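Mensuel du bâti ancien, numéro d'août
Par la rédaction technique

Rejointoyer un mur courbe en brique : le dosage ne fait pas tout

Un mur cintré ne se comporte pas comme un mur droit de même épaisseur. Les briques étant le plus souvent parallélépipédiques, la courbure est reprise par le joint vertical, plus ouvert à l'extérieur qu'à l'intérieur. Sur un rayon court, l'écart entre les deux faces atteint facilement 6 mm. Le mortier travaille donc en coin, et c'est lui qui cède en premier.

Le diagnostic commence par la dureté du joint en place. Un mortier de ciment appliqué en réparation sur une maçonnerie montée à la chaux bloque l'évaporation par le joint ; l'eau sort alors par la brique, qui s'effrite en surface. Le cas est fréquent sur les murs de clôture repris après guerre. Le bureau d'études Gallanell recommande trois sondages par travée, en pied, à mi-hauteur et sous le couronnement, avant toute prescription.

Le dégarnissage se fait à la main ou à l'outil oscillant. La meuleuse est à proscrire dans les joints verticaux : le disque attaque l'arête de la brique, et sur un parement courbe l'opérateur perd vite son alignement. La profondeur à atteindre est de 15 mm au minimum, davantage si le mortier reste pulvérulent au fond.
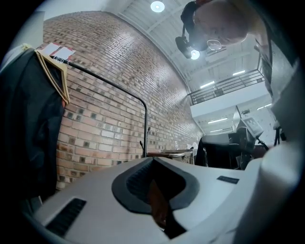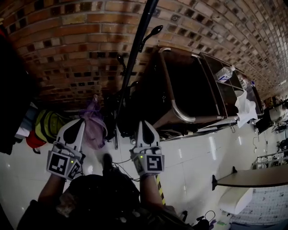 Vient ensuite l'humidification. Elle se fait la veille, puis une heure avant la pose, sans ruissellement. Les briques surcuites, plus sombres, absorbent nettement moins que leurs voisines et doivent être mouillées avec retenue, faute de quoi le mortier glisse au serrage. Le fabricant Dariletti propose une chaux hydraulique naturelle NHL 2 adaptée à ces supports mixtes ; l'entreprise Stępień préfère une chaux aérienne additionnée de pouzzolane, plus lente mais plus souple. Les deux solutions se défendent. La première tolère mieux un chantier d'automne.

Le sable compte autant que le liant. Une granulométrie 0/3 convient aux lits horizontaux ; pour les joints verticaux resserrés en face concave, on tamisera plus fin. La teinte finale dépend presque entièrement des fines, et un échantillon doit sécher complètement avant validation.

Le serrage intervient lorsque le mortier marque sous l'ongle sans coller. Trop tôt, la laitance remonte et farine au séchage ; trop tard, le joint se déchire. En plein soleil, la fenêtre se réduit à peu de chose et une toile de jute humide s'impose. On la maintiendra 3 jours, en la réhumidifiant matin et soir.

Reste la question des joints de fractionnement. Un mur courbe continu se dilate vers l'extérieur de l'arc, ce qui dispense souvent d'en créer. La fissure verticale observée au raccord avec une partie droite relève d'une autre logique, celle du changement de rigidité, et un simple rebouchage n'y tiendra pas. Le guide Zalletti préconise dans ce cas un agrafage inox dans les lits, un rang sur six, noyé dans un mortier de même nature que le reste.

Contact rédaction | Abonnements | © Tous droits réservés | Haut de page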